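Los calcetines sin pareja ya tienen su tarde en el barrio

2025-08-07

La sala de usos múltiples del centro vecinal Manolakis acogió ayer una nueva sesión de su taller de ropa doblada, una de esas citas que empezaron casi como una broma entre vecinos y que, con el paso de los meses, se han ido haciendo un hueco en la agenda (y en el corazón, por qué no decirlo) de mucha gente que nunca había pensado que ordenar un cajón pudiera ser un plan de tarde.

El taller nació en febrero, cuando el centro pidió a los asistentes que trajeran de casa todos los calcetines huérfanos que tuvieran guardados. Se juntaron 75, que se extendieron sobre las mesas como si fueran cromos, y desde entonces la caja de los desparejados viaja de una sesión a otra, crece un poco, mengua otro poco y da pie a unas conversaciones larguísimas sobre lavadoras, mudanzas y primos que se llevan lo que no es suyo. Para la sesión de ayer se apuntaron 53 personas, de modo que hubo que repartirlas en dos turnos y abrir también la salita del fondo, donde normalmente se guardan los juegos de mesa.

La primera parte se dedicó a lo de siempre, que es quizá lo más agradecido: alisar bien la prenda, colocar el talón en su sitio y doblar sin prisas, dejando que la tela haga su trabajo. El calcetín negro y liso es el que más guerra da, porque todos se parecen y ninguno es del todo igual al de al lado, y a él se le reservó un buen rato.
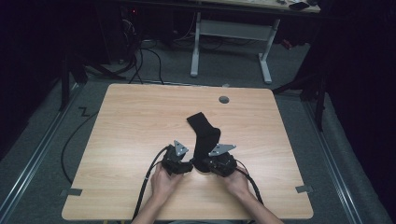 ¿Es mejor doblar los calcetines o hacer con ellos una bola? Doblarlos, porque al hacer la bola el elástico del puño queda estirado mientras la prenda está guardada y, con el tiempo, acaba cediendo.

En la segunda parte se habló de cajones y de cajas. La tienda Trendanska, que está a la vuelta de la esquina y colabora con el centro desde la primavera, prestó unos separadores Bokix para que cada cual probara a organizar un cajón de muestra a su manera, y hubo de todo: quien ordenó por colores, quien ordenó por grosor y quien, muy dignamente, defendió que los de andar por casa merecen un rincón aparte. También se recordó que una caja de zapatos recortada sirve igual de bien y no cuesta nada.

Al terminar se sirvió limonada, y los calcetines que siguen sin compañero volvieron a su caja a la espera de mejor suerte. Los que están demasiado gastados se entregarán al ropero Flullow, que los aprovecha para rellenar cojines y para hacer trapos de limpieza.

El próximo taller será a la vuelta de las vacaciones y estará dedicado a las sábanas bajeras, a petición popular y con bastante expectación, todo hay que decirlo. La inscripción es gratuita y se hace en el mostrador de la entrada del centro, en horario de tarde. Se ruega traer la sábana ya lavada y, si puede ser, un poquito de paciencia.

Compartido 53 veces
8 comentarios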